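Domain-Bestätigung schlägt fehl? So klappt es mit dem TXT-Eintrag

Eine Anleitung für alle, die beim Einrichten des Newsletters immer wieder dieselbe rote Meldung sehen 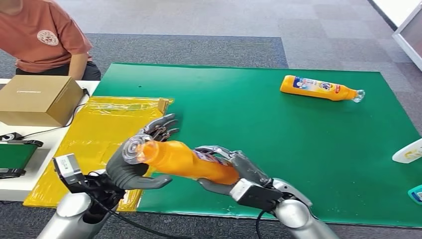
Worum es geht

Ihr habt euch bei Clomero angemeldet, wollt euren ersten Newsletter unter eigener Absenderadresse verschicken, klickt auf „Domain bestätigen“ und bekommt: „Eintrag nicht gefunden (Fehler 1564)“. Und dann klickt ihr noch einmal. Und noch einmal. Ich kenne das sehr gut, denn ich habe einen ganzen Freitagabend damit zugebracht, bis mir Kartini Kusuma am Telefon den entscheidenden Tipp gab (liebe Kartini, danke noch einmal, der Kuchen ist versprochen!).

Die gute Nachricht vorweg: An eurer Website müsst ihr überhaupt nichts ändern. Ihr müsst kein Plugin abschalten, kein Theme wechseln und auch nichts per FTP hochladen. Alles spielt sich in der DNS-Verwaltung eures Anbieters ab, also dort, wo ihr die Domain gekauft habt. Bei mir ist das Stidura, deshalb nenne ich die Menüpunkte so, wie sie dort heißen. Bei anderen Anbietern sitzen sie manchmal an einer anderen Stelle, aber die Felder sind im Grunde überall dieselben.

Was ihr braucht

Den Zugang zum Kundenbereich eures Domain-Anbieters
Den Zugang zu Clomero, und zwar mit dem Konto, das die Absenderadresse angelegt hat
Einen einfachen Texteditor
Etwas Geduld, am besten mit einer Kanne Tee

Schritt 1: Den Code kopieren

Geht in Clomero auf Einstellungen, dann auf Absender und schließlich auf Domains. Neben eurer Domain steht ein kleiner Pfeil. Wenn ihr ihn anklickt, klappt ein Kasten auf, in dem zwei Zeilen stehen: der Name des Eintrags und der Wert. Kopiert beide in euren Texteditor.

Bitte nehmt dafür wirklich einen einfachen Editor und kein Schreibprogramm! Schreibprogramme machen aus geraden Anführungszeichen gern schöne runde, und mit denen kann die Prüfung nichts anfangen. Schaut außerdem nach, ob sich am Ende der Zeile ein Leerzeichen eingeschlichen hat. Das passiert schneller, als man denkt, vor allem wenn man mit der Maus markiert.

Schritt 2: Die DNS-Verwaltung öffnen

Meldet euch bei Stidura an und wählt unter „Meine Domains“ die richtige aus. Wer mehrere Domains hat, sieht hier lieber zweimal hin. Ich hatte den Eintrag beim ersten Versuch ganz sorgfältig und vollkommen richtig angelegt, nur leider bei der Domain meines alten Gartenblogs.

Klickt danach auf „Erweitert“ und dann auf „DNS-Einträge“. Ihr seht jetzt eine Liste, die vermutlich ein wenig unübersichtlich ist. Lasst alles stehen, was dort schon steht, und macht euch am besten einen Screenshot davon. Falls ihr später doch versehentlich etwas löscht, habt ihr dann eine Vorlage.

Schritt 3: Den TXT-Eintrag anlegen

Klickt auf „Neuer Eintrag“ und wählt als Typ „TXT“. Nun gibt es drei Felder.

Name: Hier steckt in den allermeisten Fällen der Fehler, und hier steckte er auch bei mir. Clomero zeigt euch den vollständigen Namen an, also zum Beispiel clomero-check.meinedomain.de. Stidura hängt die Domain aber selbst noch einmal hinten an. Tragt ihr den ganzen Namen ein, entsteht daraus clomero-check.meinedomain.de.meinedomain.de, und dort sucht natürlich kein Mensch und auch kein Server. In das Feld gehört also nur der vordere Teil: clomero-check

Wert: Hier kommt die lange Zeichenfolge hinein, ohne Anführungszeichen. Falls euer Anbieter welche verlangt, setzt er sie meistens selbst.

TTL: Das ist die Zeit in Sekunden, die andere Server sich den Eintrag merken dürfen. Ich habe 800 eingetragen. Wenn euer Anbieter nur eine Auswahlliste hat, nehmt einfach den kleinsten Wert, den ihr dort findet.

Dann speichern. Bei Stidura muss man nach dem Speichern noch einmal ganz oben auf „Änderungen übernehmen“ klicken, sonst ist beim nächsten Anmelden alles wieder weg. Der Knopf ist hellgrau auf weiß, ich habe ihn lange übersehen.

Schritt 4: Warten (ja, leider)

Jetzt bitte nicht sofort zurück zu Clomero und auf „Prüfen“ drücken! Nach jeder erfolglosen Prüfung merkt sich das System das Ergebnis für eine Weile und fragt gar nicht neu nach. Man sieht also immer noch die alte Fehlermeldung, obwohl der Eintrag längst stimmt. Nach 5 Fehlversuchen wird die Prüfung sogar für 6 Stunden gesperrt. Mir ist das natürlich passiert, und ich habe an dem Abend dann eben die Küche aufgeräumt.

Wer wissen möchte, ob der Eintrag schon sichtbar ist, kann das selbst nachsehen. Öffnet unter Windows die Eingabeaufforderung oder am Mac das Terminal und gebt ein:

nslookup -type=txt clomero-check.meinedomain.de

Statt meinedomain.de setzt ihr eure eigene Domain ein. Erscheint in der Antwort eure Zeichenfolge, könnt ihr weitermachen. Kommt eine Meldung, dass der Name nicht gefunden wurde, heißt es noch warten oder das Namensfeld aus Schritt 3 noch einmal prüfen.

Schritt 5: Bestätigen

Zurück in Clomero ladet ihr die Seite einmal neu und klickt dann auf „Prüfen“. Der rote Punkt neben der Domain sollte nun grün werden. Schickt euch danach eine Testmail an eine Adresse bei einem anderen Anbieter und schaut, ob sie im Posteingang ankommt oder im Spamordner.

Wenn es immer noch nicht geht

Nameserver: Manche haben die Domain bei einem Anbieter gekauft, lassen die Nameserver aber über einen anderen laufen. So war es bei Ruaridh Kinnear, der mir nach der ersten Fassung dieser Anleitung schrieb. Seine Domain lag bei Stidura, die Nameserver zeigten auf Godoy, und jeder Eintrag bei Stidura lief deshalb ins Leere. In dem Fall legt ihr den TXT-Eintrag dort an, wohin die Nameserver zeigen.

Doppelte Einträge: Wenn ihr schon mehrere Versuche hinter euch habt, stehen vielleicht zwei Einträge mit demselben Namen und verschiedenen Codes in der Liste. Löscht den älteren.

Neuer Code: Clomero erzeugt einen neuen Code, sobald man die Domain entfernt und wieder hinzufügt. Der alte gilt dann nicht mehr, und ihr müsst den Wert im TXT-Eintrag austauschen.

Darf der Eintrag nach der Bestätigung wieder weg? Lasst ihn lieber stehen. Er stört niemanden, und Clomero sieht gelegentlich nach, ob er noch da ist.

Wenn ihr bei einem anderen Anbieter seid und die Menüpunkte dort ganz anders heißen, schreibt mir gern einen Kommentar mit dem Namen des Anbieters, dann ergänze ich das hier.

Zuletzt geändert: 19. Juli 2019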